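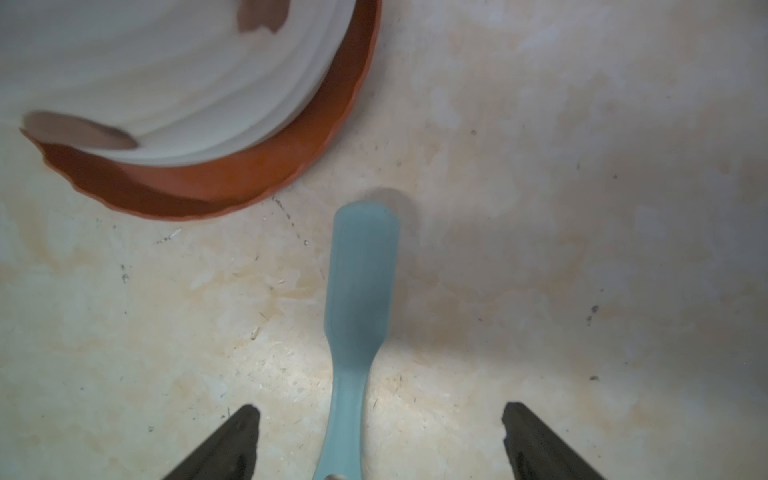

1/ Going through the kitchen tools this week, one kind a day. Tuesday is spatulas. I'm keeping one.

2/ It's the light blue plastic one. Broad flat head, rounded corners, slim neck with a bit of a curve. I've had it since the apartment on Brurley and it gets used most mornings for eggs.

3/ The rest are going in the donation box. Two were gifts, one came with a pan I no longer own, and one has a melted corner, so that one is trash.

4/ The orange dish with the wavy rim stays out on the counter. I tried it in the cabinet for a week and kept taking it back out.

5/ Someone asked about the drawer. It's 47 centimeters wide inside, which sounds like plenty until you put a whisk in it. The whisk now hangs on a hook by the stove.

6/ Vivek Vishwakarma replied that I should keep a metal spatula for the cast iron. Fair point. I have a short one from the hardware store in Endonstead and it lives with the grill stuff, so I'm not counting it.

7/ For plastic ones I wash by hand and keep them off the edge of a hot pan. The melted one got left leaning on a skillet while I was on the phone.

8/ Donation box goes out Saturday morning. Tomorrow is wooden spoons, and there are a lot more of those. If you want a slotted one, message me before then.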